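Plemlow Family Room - second progress report to the Jivora Fund
Sep 24, 2020
Prepared by Natalia Ledesma, family room coordinator

Dear Traian,

Thank you for your patience over the summer, and for the kind note you sent with the second instalment. I know you asked for two pages and I shall do my best, though those of you who had my last report will remember how that went.

As agreed in June, the grant was to do two things: bring the weekly family room back into use for parents and carers with children under five, and start a lending shelf so that families could take play materials home between visits. I will take the room first, then the shelf, then the money.

The room

We reopened with much smaller groups than we were used to. Before the spring closure we simply propped the door open and whoever came, came, and there was a good deal of noise and an alarming amount of toast. Now families book a place for one of two shorter mornings, with a gap between them for wiping everything down and letting some air through. Six families is the most we can take at once. I was worried that booking would put off exactly the people we most wanted to see, and for the first fortnight it did. Lenuța Stoica then began ringing round on the evening before, just for a chat and a reminder, and that made more difference than any of our posters. Several parents have told her that the phone call is the part of the week they look forward to, which pleased her enormously and made the rest of us feel a little put in our place.

Thirty-seven families are now on our list, of whom 18 had never been to us before. A good number of the new ones live in the flats along Enache Road, where the health visitor has been passing on our leaflet. Two of the mothers there had babies during the lockdown and had hardly spoken to another parent in person until they came to us. They now walk over together, prams side by side, taking up the whole pavement.

We have not managed to bring singing back indoors. We tried it on the grass behind the hall while the weather held - it was lovely, if a bit windy for the song sheets - but I don't expect to do much of that before spring.
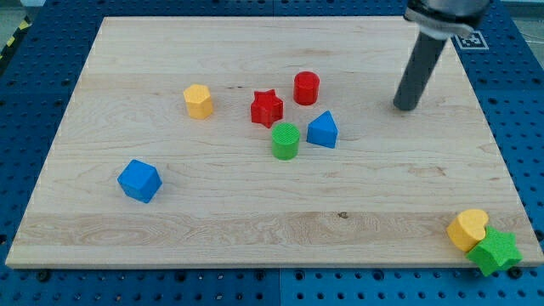 The lending shelf has grown more slowly than the room, and most of the delay was down to me. I had set my heart on buying ready-made sets, and by the time I had compared every catalogue going, half of what I wanted was out of stock. Ovidiu Dobre, who has a good deal more sense, suggested we put together our own bags from plain, sturdy things and spend what was left on books. We have kept to that. Coloured wooden shapes on a bare wooden board are about as simple as playthings come, and a two-year-old will happily push them about and pile them up long after the singing telephone has been thrown behind the sofa. Wood also wipes clean without fuss, and that matters to us a great deal at present.

Each bag goes out for a fortnight with a picture book and a card of ideas in large print. When it comes back it rests in the cupboard for a few days before anyone else has it. Emilian Manole built the cupboard shelves over two weekends and would take nothing for it but the cost of the screws. We have lost one bag and one book, and the book has since been spotted, so I have hopes.

The cards have been through several versions. Our first was much too wordy (I wrote it) and a father told us, very politely, that he had used it as a bookmark. The present card has one idea on each side and room for a family to write down something their own child came up with. Some of what comes back is wonderful. One little girl has been posting everything she owns through the banisters, and her grandmother wrote us a full account of it.

Money

We have spent the staffing and hall hire lines as planned. Cleaning materials cost more than I had allowed, and we covered the difference from the refreshments line, there being no toast. About £1000 remains in the materials line. With your agreement we should like to carry it into the next period and put it towards books in the languages our families speak at home, as well as a second set of bags. Skemer, who supply our books, are holding a small order until we hear from you.

What comes next

Between now and Christmas we want to open a third morning, if the hall can give us the hours, and to train two parents to look after the lending shelf. Both have already said yes, one of them before I had finished asking. If the rules change and we have to close again, the bags will carry on by doorstep delivery, and Lenuța will keep up her calls.

Do come and see us if you are able. The earlier of the two mornings is the livelier one, and we can find you a chair of the proper size if you give us a day's warning.

With warmest thanks from all of us,
Natalia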